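The Folding Pages: Jumpers, Windcheaters and Other Bulky Items

Welcome back to the gallery, now in its second year and still mostly about laundry. Ingeborg Weidemann started it in December with a single pillowcase and a lot of confidence. The pillowcase page has had 154 visitors, and I like to think over half of them meant to come.

This instalment is given over to thick things. Thin things fold themselves, more or less. A fleecy sweatshirt has opinions, and most of them are about springing open the minute you've turned to the next one. We have been working through the winter pile at the Molitz house, where every flat surface is either a bed or already has a jumper on it.

A grey-blue sweatshirt on the polka dot duvet, folded down to a rectangle. One flap sits a bit proud of the rest and the corners have gone their own way. I'd still put it on a shelf and shut the door on it. 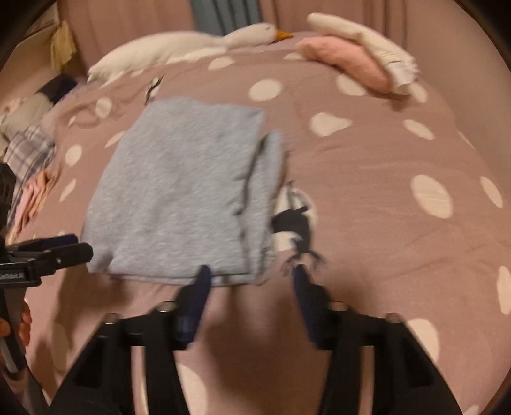

Should you fold a sweatshirt with the hood in or out?

Hood in, laid flat over the back before you bring the sleeves across. If it's a big lined one, fold the body first and tuck the hood into the bundle last, or you'll end up with something the shape of a loaf.

A few notes for anybody following along at home. Ingeborg does sleeves first, then sides, then up from the hem in thirds. I do halves, and have been told about it. The halves method makes a fatter parcel but you can read the front of the thing without unpacking the drawer, and at my age I'd like to know which jumper I'm getting before I've got it.

Beds beat tables for this job if you're tall. Patterned bedding is a mixed blessing: the dots look like a useful guide for lining up your edges until you try to use them, and then you've lost ten minutes and your temper.

Stacks of 4 are the limit on the Luik shelves. We tried a fifth, and spent the evening picking up the other four.

Next up are the Kudulik blankets, which are heavy, itchy and wider than either of us can reach. Bring a friend with long arms.

Page last tidied 4 June 2018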